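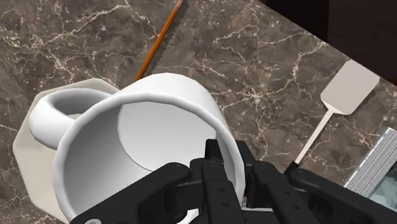 White mug, brown marble, cream spatula.

I gave up coffee in May, more or less by accident, when the shop on the corner in Wuststead ran out of my usual beans and I couldn't face the walk up to Losum in the rain. So I had tea instead, and then I had tea again the next day, and by the end of the week I'd bought a box of 288 bags (it was the only size left!) and felt I ought to see it through.

The first 5 days were grim, I won't pretend otherwise. I had a headache that sat behind one eye and I was short with everyone, the cat included. After that it got easier, and I began to notice how much I like the waiting – the kettle grumbling away, the radio on low, a biscuit if there's one going. I leave mine to brew far too long, mind you, and I'm told it comes out like creosote.

I still have a proper coffee when I'm over at De Haan, with one of their almond slices.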